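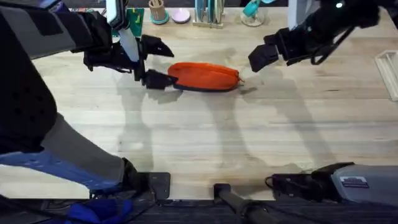
April, notebook 3, network move in the back office

Replaced the old wireless bridge with a pair of Tudton powerline adapters. One is in the wall socket beside the router, the other behind Lemlem's desk. Paired with the button on each unit; the link light went green on the second try. The first try failed with the desk unit on a power strip. Moved it to the wall.

Throughput, desk to file server, wired at both ends:
Morning, heater off: 200 Mbit/s
Heater on: 36 Mbit/s
Heater moved to the hallway circuit: back to 200

Ping to the router stays at 3 ms in the first and last case. With the heater on it wanders and drops packets. Cosmin thinks the thermostat relay is the source. I think it's the fan motor. Not tested separately yet.

Encryption key changed from the factory default on both units using the Aluneo utility. The utility only sees the unit it is plugged into, so the key has to be entered twice. Key is in the password store under "powerline back office."

Firmware left alone. Haruto has a newer file but the release notes don't mention our hardware revision.

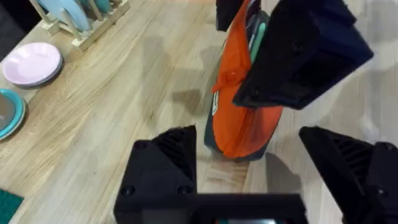
Open items

Run the heater test again with the fan only, thermostat bypassed.
Ask Vasilică whether the printer outlet is on the same breaker as the desk. The panel label says yes, the 2018 drawing says no.
Printer still has its old static address. Change to DHCP with a reservation, then tell Lemlem.
Old bridge is on the shelf, reset, power supply taped to it. Keep until the link has held through a backup run.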